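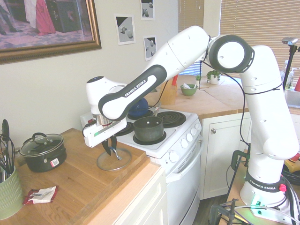 The small kitchen at Tovimgate: please read before you cook

As many of you know, the small kitchen is open again for all members. I was asked to write a few words for this issue about how we use it and where things should go, so that the next person does not need to search for them.

The cooker is electric and has four coil rings. They stay hot for a long time after you turn the knob back, so please do not put a lid or a packet on them. Lids go on the wooden worktop to the left of the cooker. A glass lid can lie flat there while you stir, and the wood does not mind it. What the wood minds is water. If you spill, wipe at once and dry with a cloth, because the oil we put on in spring is now thin. We will oil it again in December.

Drinking glasses are a different matter.

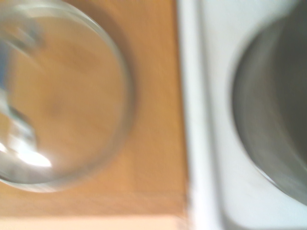
We bought 10 new ones from Duman last year and 5 are left. I do not write this to blame somebody, glasses break. But please carry them one by one, and put them well back from the edge of the worktop. If one breaks, tell the office on extension 354 and we will replace it from the kitchen money. Small chips count also as broken.

About the pans: several people asked if they may bring their own. Yes, you may, but take them home the same evening. The saucepan and the blue kettle belong to the kitchen and can stay on the cooker when they are clean and empty. 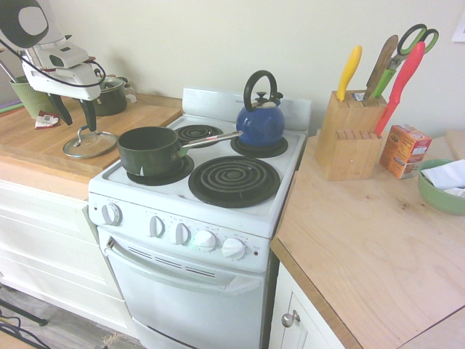 The knives and the green scissors live in the knife block on the right side. Please wash them by hand and put them back dry. The scissors are for food only, there is another pair in the office for parcels and paper.

The oven door was repaired by Brito and closes well again, so you do not need to push it with the knee. If you want to book the kitchen for a group, write your name in the Grorport book at the entrance, latest two days before. The next free evening is 24th October. Bring your own tea towels, please, we never have enough of them.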